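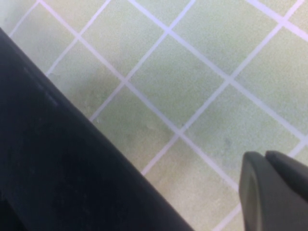 When does the Redura fabric swap come back? In August, at the old Dijkstra furniture store, with doors open at 10 in the morning.

I've been going to this thing since it was a few folding tables and a coffee pot, so forgive me if I get a bit excited! Last summer we swapped 793 pounds of fabric, and I figured that was our ceiling. Wilma Prins, who runs the weigh-in, tells me the pledges for this year already stand at 1586 pounds. That's double, and I still haven't cleaned out my own closet (there's a lot of corduroy in there). 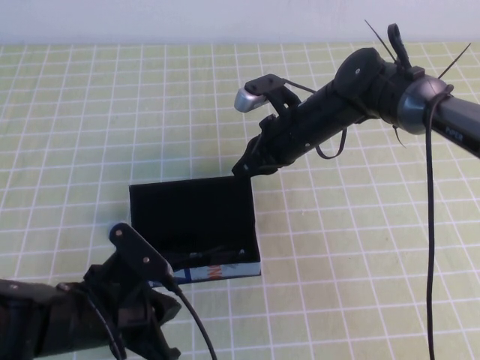 The rules are the same as before. You bring clean, folded cotton, wool or linen, Wilma weighs it, and you take home up to the same weight. No fleece this time – we got buried in it last year. Scraps smaller than your hand go in the quilters' corner, and those are free for anybody.
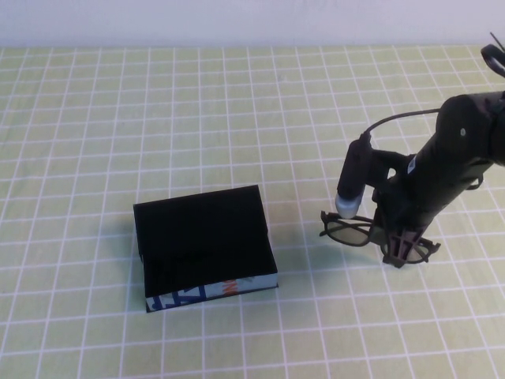 Black open-topped box on a gridded tabletop.

The new part is the pattern table. The yarn shop Rirari is giving us 57 vintage dress patterns from its back shelves, and I've got my eye on a swing coat in there. Please don't beat me to it. They're hoping for around 2000 visitors over the whole day, so parking on the side streets will be awful. Take the bus if you can, and bring your own bags!

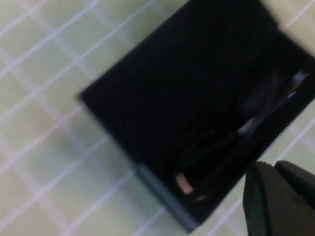

Dark container and pale grid, close up.

Drop-off for early bundles is at Rirari any afternoon until the swap. Entry is free.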